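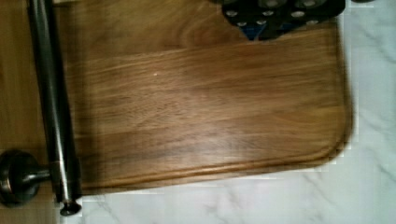
Lab visit: Cumgate's kitchen counter, 13/10/2021

Mircea Stanciu and I drove out to Stinavcombe to see what Cumgate has been doing with its manipulation software. We build warehouse scheduling tools, so most of our questions were about planning and logs. Viorica Ardeleanu, the perception lead, showed us the test counter first and the desks second.

Perception

The wrist camera gives a close view of whatever the arm is working over. A dark brown board with strong grain is a fair test of it. Viorica's concern is the juice groove, a thin line that the edge detector likes to report as a second border. Her fix is to fit the rounded corner first and then look for the outer rim. White marble next to the wood helps. Gray veins in the marble do not, and she keeps a filter for them.

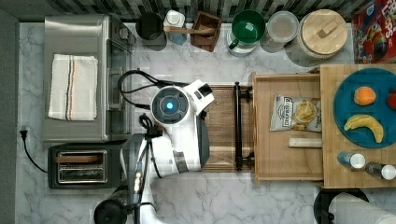 Planning

Etenesh Alemayehu wrote the motion planner, called Vasiliu. It treats the toaster oven and the row of containers against the backsplash as fixed, and everything else as movable. The chip bag in its light wood box is handled as a soft object with a loose outline. I asked about the cables on the arm. They are modeled as a padded sleeve, and she said the padding costs her some reach toward the back of the counter.

A plan request has a limit of 387 milliseconds. If it runs over, the arm holds its position and the request goes back in the queue.
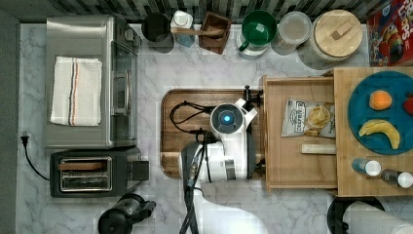

Tooling

Enum is the log viewer. It lines up the overhead view, the wrist view and the joint data on one time bar. The current set holds 2414 logged runs, of which 79 are tagged for review. Mircea liked that a tag can point to a single plan request instead of a whole run. We could use that at home. 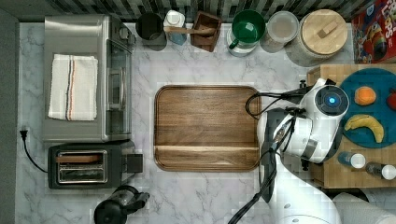
Control was the shortest stop. The loop runs on its own machine and takes new targets from Vasiliu every 4 milliseconds. Viorica expects to change the interface in April, so we agreed to wait for that version before trying it with our scheduler. Etenesh will send us the message format and a few Enum exports.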